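About Skollano

Skollano makes practice worlds for robot arms. Teams that build or program two-finger grippers come to us when they want to try an idea a few hundred times before anyone clears a workbench, and we love that part of the job – the moment when a new grip gets its first run!

Our main product is called Trarner. It's a kit of simulated rooms, tables and household odds and ends, with a wrist view for each gripper so you can follow the fingers all the way in. Every session in Trarner can be paused and looked at from the wrist, with the fingers open and nothing between them, or in the middle of a grasp.
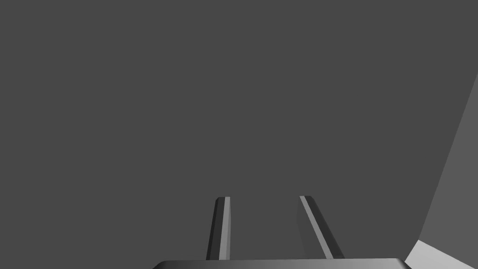 What's in the kit

The standard Trarner package has 500 objects and 6 rooms. Some of the objects are plain boxes. Our favorites are the awkward ones, like the lumpy beige figurine with a loop for a head, which gives two flat fingers plenty to think about. We set pieces like that on a wood-grain tabletop with a book close by, so the arm has neighbors to mind.
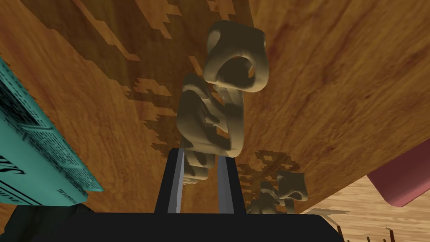 2 min read

Shadows come out blocky at the default setting. We keep it that way for speed, and you can turn the detail up if your project needs it.

Who we work with

Brornasside was our first customer and still sends us the hardest wish lists (more handles, please, and more things that roll). Teuber joined a little later and uses the kit in its training classes. Between them they have asked for 1025 changes, and we've enjoyed working through them.

Support comes with every license for three years. New objects go out each July, and if you have a strange shape you'd like to see in there, send it over – we read every request.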